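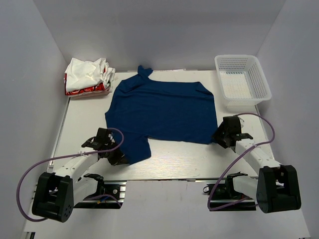 Teleoperation working group, Sitholm cell
Minutes, Wednesday, 2:00 p.m.

Present: Nadiia Hordiienko (chair), Trevor Catterall, Magnus Semple, Derek Rowbotham (minutes)
Apologies: Howard Mellor

1. Previous minutes
Accepted with one correction. Item 3 should read "leader arms," not "follower arms."

2. Shirt folding, demonstration status
TC reported 28 accepted demonstrations against a target of 100. Four were rejected at review, all for operator pauses longer than the limit in the protocol. MS asked whether pauses could be trimmed in post. NH said no, as trimmed episodes show a jump in joint velocity at the cut.

3. Start condition
Discussion of how flat the shirt should be before recording starts. TC has been laying the body out flat and leaving the collar and sleeves as they land. MS would prefer a fully flattened start for the first 50 episodes. NH ruled that the present practice stands, and that the operator may not touch the shirt once the leader arms are live.

4. Grasp order
DR noted that the two operators differ. TC takes the sleeve with the left gripper and brings the right gripper to the side edge of the body at the same time. MS closes the left gripper fully before moving the right. Agreed to use TC's order. MS's episodes to be kept in a separate folder and left out of the next training run.

5. Cables
The purple cables on both arms are to keep a loop at the gripper end. MS reported drag on the left wrist at full extension. TC to check slack and replace the cable ties if needed.

6. Table layout
Folded garments stay at back left, basket at back right. Any change to be written in the log before the session.

7. Pustham data
No files received. HM to be asked for a date.

8. Any other business
Leader arm calibration drifted between sessions in January. DR to add a zero check to the start-up sheet.

Actions
TC: item 5
MS: move episodes, item 4
HM: item 7
DR: start-up sheet, item 8

Closed 2:50 p.m.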